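A table for the last five minutes

In the Stestside building, the white vanity with the oval mirror is the piece people ask about most. The woman who looks after the furniture there has worked with small rooms for 17 years, and she agreed to talk with us in the morning, before the day became busy.

"People think a vanity is a luxury," she said. "For me it is a place for the last five minutes before you go out. You sit, you look, you find your keys."

She bought it from Erkura, a small shop that sells used furniture, and paid 70 euros. The mirror was the reason. "I had a square one before, and I was always looking at the corners of it," she told us. "With the oval I look at my face."

We asked why so much of the hall is white, the walls and the shelves too. She laughed at the question. The first plan was green, she explained, and two walls were already painted when she changed her mind. "It was a nice green, but in winter it was very dark downstairs. I did not sleep well that week."

Her rule for the table top is simple: in the evening it must be clear. What has no place goes to the open shelves, and what stays on the shelves for about 60 days without use goes out of the house.

"My sister says I am too strict," she said. "But she comes to my table when she wants to do her hair."

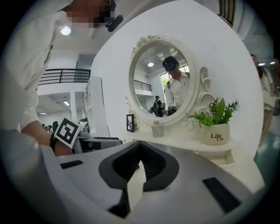 At the white vanity with the oval mirror, Stestside.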